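3.2 Equipment and budget

The purchase plan for the Favel cell was drawn up in November and survived until the first quote arrived. We had allowed for two arms and a matching pair of hands. Cirnlow could supply the arms within budget; the hands would have taken 43 per cent of it — each. We therefore bought one jointed hand and one metal gripper, and described the result in our grant report as a mixed configuration. Delivery was promised in 4 weeks and took 14. The task board and its blue parts were the cheapest items on the list and have given the least trouble.

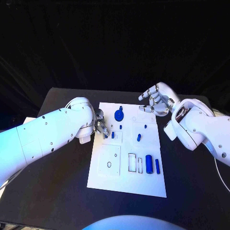 Figure 3. The two arms over the task board.

Spares were costed separately, at up to 181 pounds a month, a sum we now regard as hopeful. Future buyers should ask for the price of a replacement finger before asking for the price of a hand.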